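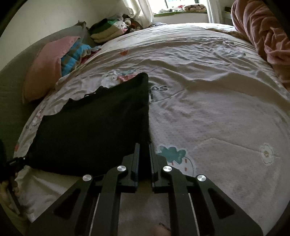
4.2 How renters judged the size of a bedroom

We had expected, going into the interviews, that people looking for an apartment in Zimirum would talk mostly about rent and the length of the lease, and they certainly did talk about those. But sooner or later nearly everyone came around to the bedroom, and to the question of whether their own bed was going to fit in it. One woman told us she carried a piece of string, cut to the length of her mattress, to every viewing she went to, and that she had once turned down an otherwise lovely place on Lukumay Street on the strength of that string alone.

Listings were not much help to her. Of the 138 rental listings we gathered from the Ramix site in March, only 60 gave any measurements for the bedrooms at all, and a good many of those gave the floor area without saying how long or how wide the room was. A long, thin room and a nearly square one can share the same floor area and still be very different places to sleep, as several of our renters had found out on moving day. Closets made matters more confusing. Some landlords counted the closet as part of the room and some left it out, and we could seldom tell from the listing which had been done.

In place of numbers, the renters leaned on furniture. They told us they looked for a bed in the listing photos and worked outward from it, guessing at the walkway on either side and the swing of the door. A wide bed under a white duvet with cartoon motifs scattered over it, like the one in Figure 2, gives a reader something familiar to start from, though it cannot say how far away the walls are. Eight of the renters said they had asked a landlord for the missing measurements before a viewing, and they were generally pleased with how kindly they were answered, even when the answer took a while to come.

Landlords saw the matter a little differently, and we are grateful to those who spoke with us so patiently. Many had simply never been asked to measure, and the listing form did not require it. We return to the design of that form in the next section.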